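About us

Reading time: 4 minutes

Skumeo teaches robot arms to do small jobs by having a person do them first. We are a teaching and recording workshop. Companies and university groups come to us when they have an arm, a task and no good set of demonstrations, and we make the demonstrations for them. We also run courses for people who want to learn to do this work themselves.

The business was started by Bernd Lenz and Shoaib Bugti. Bernd had spent most of his working life setting up packing lines, where every movement of an arm was typed in as a list of positions. Shoaib came from the other direction. He had been operating remote handling equipment and was used to moving an arm by feel, through a set of controls, while watching it do something useful at the other end. They met when both were hired to sort out the same packing line at Tirkier. The line was late, the products kept changing shape, and the list of positions had to be rewritten each time. Shoaib suggested that somebody should just drive the arm through the job and record it. That took two weeks to get going and it was rough, but it was the start of the firm.

We still work for Tirkier, and we share a yard with their spares store. Our own building is an old seed warehouse with 1792 cut into the stone over the side door. The floors are not level, so every bench has been packed up with shims and bolted down. If you visit, please use the front entrance. The side door sticks.

What we do

There are two ways we show an arm a task. The first is by hand. The operator takes hold of the arm itself, with the motors set to go slack, and moves it through the job while the joints record where they are. This suits slow work with a simple path, such as wiping a surface or opening a door. It is tiring on a heavy arm and it has one big drawback: the operator's own hands and body get in the way of the cameras.

The second is by remote control. The operator stands or sits a short distance off and moves a smaller copy of the arm, and the working arm follows. Most of our recording is now done this way. It takes longer to learn. You have to judge depth from a place that is not quite where you want to be, and you cannot feel the object between your fingers. New operators nearly always squeeze too hard to begin with. After some practice they start to slow down just before contact, and their recordings become much more use.

A single showing of a task is called an episode. Each one begins with the objects set out, and ends when the job is finished or when the operator gives up. We keep both kinds, labelled as what they are. An episode in which somebody misses the object, backs off and tries again is often worth having, and customers have come round to asking for them.

The benches

Our main area is set up as several small kitchens. We chose kitchens early on and have stayed with them. They have drawers, doors, knobs and shallow dishes, and they are full of things which are awkward to pick up in different ways. Much of the food is toy food. It does not go off and it can be dropped on the floor all day. It also comes in a good range of shapes, and a gripper that can manage a cone may be quite hopeless with something round.

A large part of the work is drawers. Putting something into a drawer and taking it out again sounds like one job and its opposite, but they have to be shown separately. Going in, the operator has to clear the front panel and come down without catching the sides. Coming out, the fingers have to find the object in a space with walls on every side, and an object on a plate has the lip of the plate to get past as well.

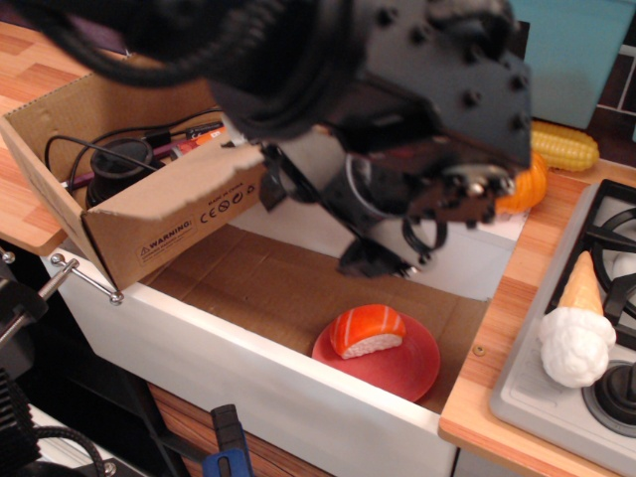
The arm over an open drawer, with the toy sushi on its red plate.

We line some drawers with cardboard and leave others bare, and we change what is lying on the worktop from one set to the next. A model trained on a perfectly clear counter tends to come unstuck as soon as there is a pumpkin on it. How much to change, and how often, is something we agree with the customer before recording begins. Shoaib likes to change a great deal. Bernd likes to change one thing at a time and write it down. In practice the plan for each job is a mixture, and they both sign it.

How a job runs

A customer sends us a description of the task, in ordinary words. We ask for it in one paragraph. If it will not fit in one paragraph it is usually two tasks, and we will say so and quote for both.

We then set up a bench and do a short trial. The trial is carried out by two operators working separately, neither of whom has watched the other. Their episodes are compared for speed, for the route taken and for where the gripper takes hold. If they have understood the task differently, the wording was not clear enough and we go back to the customer. This has saved us a lot of wasted recording. One request to "put the lid away" produced two sensible answers, a shelf and a drawer, and the customer had meant a third place altogether.

Once the wording is settled, we record. An operator does a session of 90 minutes at most and then comes off the controls. We have tried longer sessions and the quality drops. You can see it in the paths, which get shorter and more careless, and in the way the fingers start to open a little early. Operators check their own episodes on the same day, and a second person checks a share of them before anything is sent out.

The customer gets the recordings, the labels, the signed plan and a plain written note of anything odd. If a drawer runner was replaced halfway through, the note says so. If the cameras had to be moved, the note says when.

The equipment

We do not make arms and we do not sell them. We do make some of the fittings that go on them, mostly brackets and fingertips, in a small workshop at the back. Our bench controls and recording software are called Bikness. It began as a handful of scripts on Bernd's laptop and has been rewritten since. Customers who record at their own site can use it under licence, and course students use it from the first morning.

People on visits sometimes remark that the benches look makeshift. There are clamps where you might expect proper fixings, and cables everywhere. Benches are taken apart and rebuilt a great deal here, and a clamp can be shifted in a minute. The arms themselves are bolted down properly and every bench has a stop button within reach of the operator and another by the door.

Learning with us

The operator course runs for 4 weeks, and the next one begins in February. No background in robotics is needed. We have taught people who came from sewing, dentistry, crane driving and school kitchens, and several of them now work here. Good operators tend to be patient and do not mind repeating themselves. Being quick at computer games helps less than people expect, though it does no harm.

Students spend the first week moving an arm by hand, to learn how far it reaches and which positions it dislikes. Remote control comes in the second week, with large soft objects. Drawers are left until the third. In the last week each student writes a task description, gives it to another student to record, and then watches what comes back. Most people rewrite their description after that.

There is a smaller course for engineers who will be using recordings made by somebody else. It takes two days. Half of it is spent at the controls, which some of them have been surprised by — Shoaib will not teach it any other way.

Working with Chung

For the past few years we have shared part of our training with Chung, a repair and refitting firm whose staff operate arms in places a person cannot comfortably get to. Their operators come to us for practice on fine handling, and ours go to them to work with longer reaches and poorer views. Both firms use the same forms for describing a task, which makes it simple to swap people at short notice.

Visiting and getting in touch

We are glad to show people round if they let us know beforehand. A visit normally includes a short turn at the controls on one of the kitchen benches. Please wear flat shoes, and leave bags in the front office, as the gaps between benches are narrow.

For new recording work, write to Bernd Lenz with your one paragraph and, if you have it, the make of arm you are using. For courses and visits, ask for Shoaib Bugti. The office is closed over the winter holiday and opens again on 27th December, though the benches are not switched on until the new year.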